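Flasance Furnished Rentals
Room Inspection Checklist — Bedroom Furniture and Small Storage
Property: Arkero building, unit 348
Month: June
Start time: 9:40 a.m.

How to fill this in: mark each line OK, FIX or N/A. A comment is required for every FIX. Comments on OK lines are optional but help the next inspector.

SECTION 1. BED AND FRAME

1.1 Frame bolts tight at all four corners — OK
1.2 Slats seated, none cracked — FIX
Comment: One slat near the foot end has a split along the grain. It still holds but should be swapped before the next stay. Spare slats are in the Bunov storage room, second shelf.
1.3 Headboard fixed to wall — OK
1.4 No sharp edges or exposed staples under the frame — OK
Comment: Staple noted last time on the left rail has been pulled and the spot sanded.

SECTION 2. WARDROBE

2.1 Anti-tip strap fitted and tight — OK
2.2 Doors close without force — FIX
Comment: Right door rubs at the bottom. Hinge screw needs a turn or two. I did not have the long driver with me.
2.3 Hanging rail secure — OK
2.4 Top of wardrobe clear of stored items — FIX
Comment: Two boxes up there, both heavy. Moved to the floor. Nothing goes on top of the wardrobe, see the card inside the door.

SECTION 3. LAMPS, CORDS, OUTLETS

3.1 Outlet covers unbroken — OK
3.2 Cords run behind furniture and not across the walkway — OK
3.3 Lamp bulb no higher than marked rating — OK
Comment: Fixture is marked up to 40 watts. Bulb is within that.
3.4 No power strips plugged into other power strips — OK

SECTION 4. CHAIR AND FLOOR

4.1 Chair legs level — OK
4.2 Felt pads on all legs — FIX
Comment: One missing. Replaced from the Kolev parts kit, please reorder the small round size.
4.3 Rug lies flat, non-slip backing in place — OK
4.4 Clear walking path of 900 mm from door to bed — OK
Comment: Measured at the narrowest point, between the chair and the foot of the bed. Keep the chair where it is now. Pushed back any farther it blocks the heater.

SECTION 5. SMALL CABINET WITH DRAWER

5.1 Cabinet stands steady with drawer fully open — OK
Comment: Pressed down lightly on the front of the open drawer. No tipping.
5.2 Drawer stop holds — OK
5.3 Handle tight — OK
5.4 Top surface free of chips and sticky spots — OK
Comment: Glossy top, so check it from a low angle. Glare from the ceiling lights hides marks when you look straight down.
5.5 Items on top set back from the front edge — OK
Comment: One bowl, near the back. Fine there.
5.6 Drawer free of food — FIX
Comment: Snack bag in the drawer, with a pale yellow block next to it that looks like cheese. Drawer to be emptied and the inside wiped with a damp cloth. Food belongs in the kitchen cupboard or the fridge — crumbs in bedroom drawers are how we got ants in the spring. 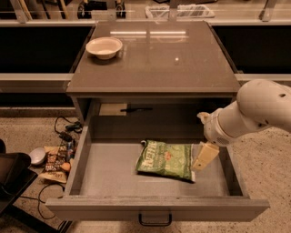 Item 5.6. Drawer open, green bag and yellow block inside, bowl on top.

5.7 Drawer closes flush with nothing caught behind it — OK
Comment: Checked with a flashlight.

SECTION 6. FOLLOW-UP

Slat (1.2): replace before next stay.
Wardrobe door (2.2): adjust hinge, long driver needed.
Boxes (2.4): ask office where they should go.
Felt pads (4.2): reorder.
Drawer (5.6): empty, wipe, recheck.

Recheck fee does not apply to this unit. File one copy in the unit folder and leave one with the Arkero front desk.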